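Member Offers | Kitchen Automation

We have had the Urkero two-arm kit from Laaksonen on loan for a good while now, and several of you have written in to ask whether it is worth the trouble (and the bench space!). The short answer is yes, for the right kitchen lab, and the longer one follows, so do get yourselves a coffee. The kit comes with two arms, a choice of hands, and 22 ready-made kitchen routines, and our favorite by a long way has been the one with the steamed buns.

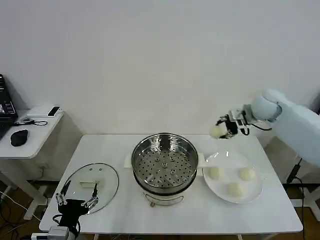 Bun handling with the Urkero kit, steamer lid set to one side.

Buns are a lovely thing to practice on, being soft and never quite the same shape twice – you learn a lot about your grip settings in one afternoon. The manual is friendly, though we did wish for more pages on lids and glass. Setup took us most of a day, and we would clear a second day for calibration if you are new to this.

Members can order through Dridis for $3071, or rent the kit for $2000 through the end of December. Please mention the newsletter when you write to them, and do send us your own notes – we love reading them.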